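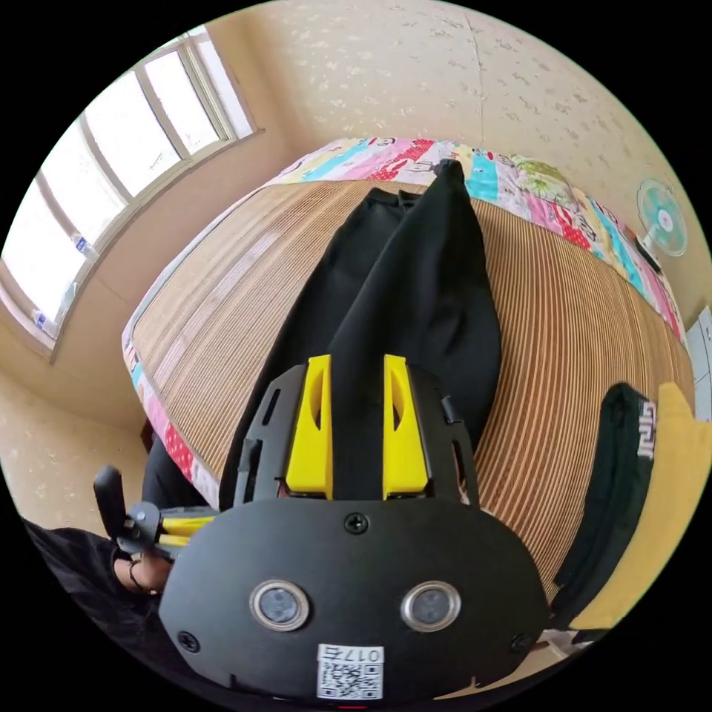 Folding Clothes on the Bed: What We Learned About Small Rooms and Laundry
Project report by Oliwia Piątek and Dougal Innes
Submitted 2021-11-25

Our project started with a simple complaint. Students in the Solham residence have no table big enough to fold clothes on, so everybody uses the bed. We wanted to know if the bed is any good for the job, and what would make it better!

We asked 82 residents where they fold, and 126 items were folded and measured over the term. Long things like black pants were the most fun to work with, because you can stretch them lengthwise down the bed and smooth both legs before the first fold. Small things -- caps, cloths, socks -- went to the right side so that the middle stayed free.

The surface mattered more than we expected. A woven bamboo mat gave us the best results of anything we tried. It is firm, and the fine ridges make a handy guide for lining up a hem. A soft blanket was much worse, since the fabric sinks in and the crease wanders. If you love your patchwork blanket (we do, the cartoon prints are great), push it to the far side and the edges and fold on the mat.

Light was our other big topic. Dark clothes are hard to check for lint and wrinkles, and daylight from a window beat the ceiling lamp every time. Dougal folded the same pair of pants under both and found 13 spots of lint by day and 10 by lamp. We also liked having a wall fan near the bed in September, although it has to be turned off for anything thin. Oliwia lost a stack of T-shirts to it twice.

The method we ended up with, which we called Lesari:
Clear the mat and move the blanket back.
Lay the long garment down the bed, waist at the far end.
Smooth it toward you with a flat hand.
Fold leg over leg, then in thirds.
Leave hats for last -- they never stack.

Next term we would like to try the same thing with bedsheets, which will need two people and probably a longer bed.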